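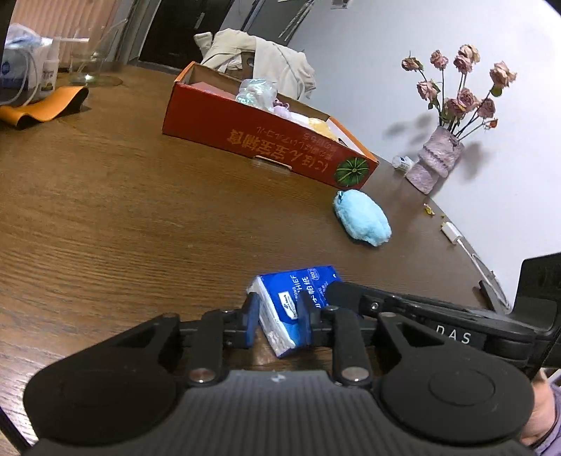
The meeting dealt with the original wills which came to Vasholm Legal Office from the former practice of Fortin, and with the question of how we store them, register them and give them back. All partners and the two staff members of the wills desk were present. The receptionist joined for items 3 and 4. Before item 1, the chair asked that everybody look at how a client is received when he or she comes to collect the will of a parent. The person is often in the first weeks after the death, and we start by asking for identification. The meeting agreed that the dark wooden table stays free of our own files during such a visit, that a packet of pocket tissues like the blue one is kept on it, and that the identification is requested after the person has sat down and not at the door.

Minutes of the meeting on original wills and safe custody
Vasholm Legal Office, January 12, 2018

1. Minutes of the previous meeting

Accepted with one correction. Under "Storage fees" it was written that the office will charge a yearly fee. The correct text is that the office will consider whether to charge a fee. No fee is charged at present and clients should not be told otherwise.

2. The Fortin wills

The wills desk reported that the checking of the Fortin boxes is finished. There are 292 original wills. Each envelope was compared with the handwritten book which came with the boxes. The envelopes were not opened, except where the envelope was already torn or where the name on the outside could not be read.

Two wills are in the book but not in the boxes. For both of them the book has no note that the will was collected. The desk has already looked in the closed files and will look also in the general correspondence of Fortin, which is stored at Vanar. It was discussed whether we should write to the two clients now or wait until the search is finished. One partner was for waiting, as a letter of this kind can worry an older person for nothing. The other partners thought that a client who is alive and able can simply sign a new will, and that every month of waiting makes this less sure. Decision: the search at Vanar is done first, but it must be finished before the end of February. If the wills are not found, the letters go out the next working day. The letter will say clearly that the original is missing from our storage, that a copy exists (if it does), and that the office will prepare a new will without charge.

The wills desk asked what to do when a family comes for one of these two wills in the meantime. Decision: call a partner. The desk should not explain the law about lost wills and should not say that the copy "will do". Whether a copy can be accepted by the court depends on the facts, and these facts have to be collected properly from the beginning.

3. The register

Stestico, our file program, has a section for documents in safe custody, but the Fortin wills are not yet in it. The desk proposed the following fields: full name of the client, former names, date of birth, last known address, date of the will, number of the envelope, and name of the executor if it is written outside.

There was a longer discussion about the executor. If the envelope is sealed we do not know who the executor is, and some partners would like to open all of the envelopes and make a scan. Others were against, with the argument that the client gave us a closed envelope and expects it to stay closed. No agreement was reached. For now the field is left empty when the name is not visible outside. The question comes back at the next meeting, and one partner will bring a short note on what the professional rules say.

The receptionist asked if a caller may be told that we have a will in the name of a certain person. Decision: no, not by telephone and not by email, also not when the caller says that the person has died. The caller is asked to send a copy of the death certificate and proof of his or her own identity, and the answer is given in writing by a partner. While the client is living, only the client receives an answer, or an attorney under a valid power of attorney if the document permits it. It was noted that we had different habits about this at the front desk. The new text will be printed and put beside the telephone.

4. Releasing an original

The present practice is that the person who collects signs on the back of a photocopy of the envelope. This was found too weak. A receipt form was shown to the meeting and accepted with small changes:

– the line for "relationship to deceased" stays, but "if any" is added
– the date of the will is written by us and not by the person who collects
– if there are several executors, the consent of all of them is attached
– the staple in the will is not removed for copying, and the form says so

The last point took some time. Marks from an old staple can lead to questions at the probate registry about whether a page or another paper was attached before, and then somebody has to swear an affidavit. In the past year we had to prepare 3 of these affidavits, and in each matter the staple had been removed only for the copying machine. All staff should copy a will by turning the pages over carefully, also if the copy looks less nice.

Originals are not sent by ordinary mail. If a client lives too far away to come, we use a courier with signature, and the client pays the cost. A certified copy stays with us.

5. Clients we cannot reach

Many addresses in the Fortin book are old. The wills desk will write to all clients on the list to say that Vasholm Legal Office is now keeping the will and to invite them to look over it if their family situation or property has changed. The partners asked that the letter should not sound like advertising. The draft was made shorter at the meeting and the sentence about our "full estate planning service" was taken out.

Returned letters are noted in Stestico with the date of return. No further search for an address is made at this stage.

6. Fire cabinet

The second cabinet is full. The desk received one offer for a new cabinet and asked for permission to get another one to compare. Permission given. Until then the last box of Fortin stays in the locked room at the end of the corridor, and the key is signed for each time.

7. Other business

The heading of our will instruction sheet still shows the old fax number. It will be corrected with the next printing.

Next meeting: in February, after the search at Vanar. The wills desk will propose a date.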